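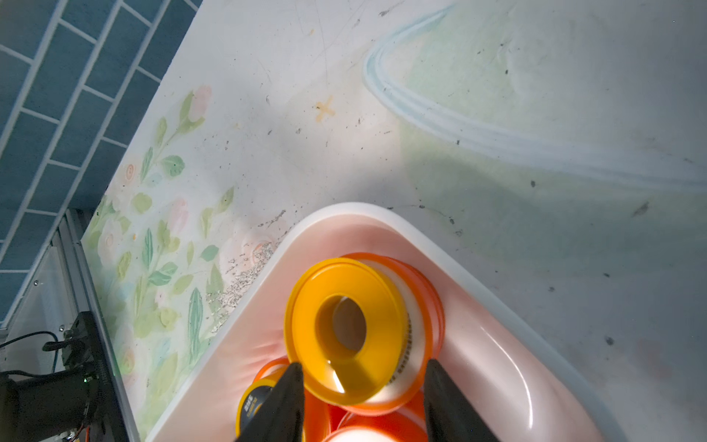

Tolera Tufa
Staff Writer, Home & Neighborhood

I'd been meaning to sit down with Dell Cullinane for ages, mostly because every person I know in Ganby under the age of 40 seems to have learned how to fix a faucet from her. She ran the hardware store on the corner for years (it was Cullinane long before she took it over from her uncle) and now she teaches home repair two evenings a month in the back half of the old library. We met there at four in the afternoon, and she was already talking before I had my coat off.

"You rent or own?" she asked me. I rent. "Good, then you've got even more reason to know where your shutoff valve is."

I did not know where my shutoff valve is. I do now! It's behind the cereal.

Dell grew up in Jerkthorpe, over the river, in a house her father never quite finished. "We had a bathroom door for maybe half my childhood," she told me. "My mother hung a shower curtain and got on with it." She learned to sweat pipe at 14, came to work in the store a few years later, and figured she'd stay until something else came along. The something else was a job in the parts office at Tronex, which she took and hated. "I lasted one winter. You'd order a thing and never see who it was for. I missed people coming in with a broken piece in a sandwich bag."

I asked what they came in with most.

"Toilet stuff. Always toilet stuff. Flappers, fill valves, that little chain. And drips. Somebody's got a shower head that drips where it screws on, and they've been cranking it tighter and tighter with a wrench. I'd sell them a roll of tape and they'd look at me like I was holding out on them."

She has opinions about the tape, by the way. Wrap it the same direction the fitting turns, a few times around, pull it snug, and leave the first thread bare. Don't use it on compression fittings. She made me say that one back to her. 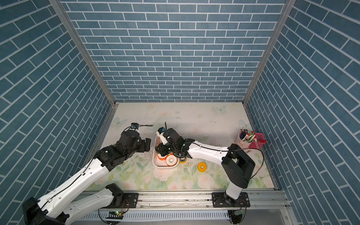 Blue brick-pattern wallpaper, and a tabletop mat with a rose and butterfly print.

We got onto decorating by accident. I'd mentioned wanting to put up wallpaper in my kitchen, and Dell, who I had down as a strictly pipes-and-screws person, lit up. She papered her first apartment in 2000, did it badly, and lived with the bubbles for six years. "Nothing lined up at the corner. I put a bookcase there." Her advice is to buy an extra roll from the same batch, and to start somewhere your guests won't be looking.

The store closed one December, and she's less sad about it than I expected. Her oldest regular was 87 by then and still came in every morning for the paper, which they didn't sell. "I bought one and kept it behind the register for him," she said. "He'd pay me back in tomatoes."

She figures about 1000 people have been through the evening classes. Next month is caulk.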